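Brinemeck Wrist Camera Set, student robotics project

README for the second release

This folder holds the recordings and notes from our club's tabletop manipulation project. We are a student club, and the set was made over one school year and part of the summer. The first release had labeling errors in the pick tasks, so please delete it if you still have a copy.

Contents

episodes/ holds one folder per recording, with wrist camera frames, joint positions and gripper opening
tasks.txt lists the task names and the sentence given to the operator
splits/ has the train, validation and test lists
calib/ has the camera calibration files, one before and one after the August remount
notes/ has the operator logs, typed up from paper

There are 3000 episodes in total. The train split has 2000 of them. Another 700 were recorded after the remount and are listed separately in splits/after_remount.txt, which overlaps with the other lists. If you mix the two groups, load the calibration file that matches each episode. The loader does not check this for you.

Tasks

All tasks are short. The operator drives the arm by hand controller, picks up or moves a small part, and ends the episode with the foot switch. Parts are metal blocks, bars, clips and fasteners from the club's parts bins. Start positions were not fixed. Operators were asked to move things between episodes, and some did this more than others. The logs for the first month show long runs with nearly the same layout.

Camera and gripper

The camera is mounted at the wrist and looks out past the fingers. Both fingers are in view when the gripper is open. Frames are saved as they come from the camera, with no cropping and no color correction.

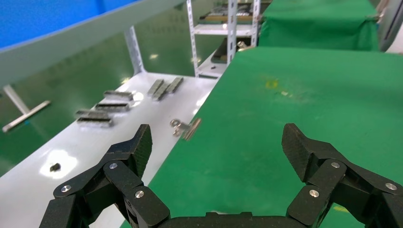 Gripper opening is stored as a number from 0 (closed) to 1 (open). In the early episodes the value lags the video by a few frames. Virgil Anghel wrote a script that estimates the lag and shifts the values, and the shifted version is saved as opening_fixed. Use that one unless you are studying the lag itself. The raw values are kept under their old name.

Known problems

Overhead lights cause glare on white surfaces. Small shiny parts can be hard to pick out there. We tried turning off one row of lights for part of the set, and those episodes have lights=half in their metadata.

The arm restarted in the middle of a few recordings. These are marked restart=true and left out of all splits.

Task names changed once. "Move bar" and "shift bar" are the same task. The file tasks.txt maps the old name to the new one, but the operator logs still use both.

Depth was not recorded. The folder called depth in the first release was empty.

Baseline

The baseline is a small behavior cloning model trained on the train split only. The code is in a separate repository called Palton, with its own README. We ran it for our end-of-year demo and have not tuned it since. It does better on blocks than on thin parts. If your numbers on the test split are far above ours, first check that you did not train on the after_remount list, since some of those episodes are also in test.

Adding episodes

New members should record at least one practice session before saving anything to the shared drive. Name folders with your initials and a running number. Fill in the log sheet as you go, including failed attempts. A failed episode is useful if it is marked as failed. Please do not trim the end of a recording to hide a drop.

Run check_episode.py before uploading. It looks for missing frames and joint values outside the allowed range. It cannot tell whether the task name is right, so a second person has to watch the video and sign the sheet.

Use

The set is free to use for class work and research. If you publish results, name the release you used. Do not use the operator logs to compare one student with another. Initials have been replaced with codes in this release.

Contact

Delphine Achterberg keeps the episode lists and answers questions about splits and labels. Questions about the gripper values go to Virgil. Please include the episode folder name in your message.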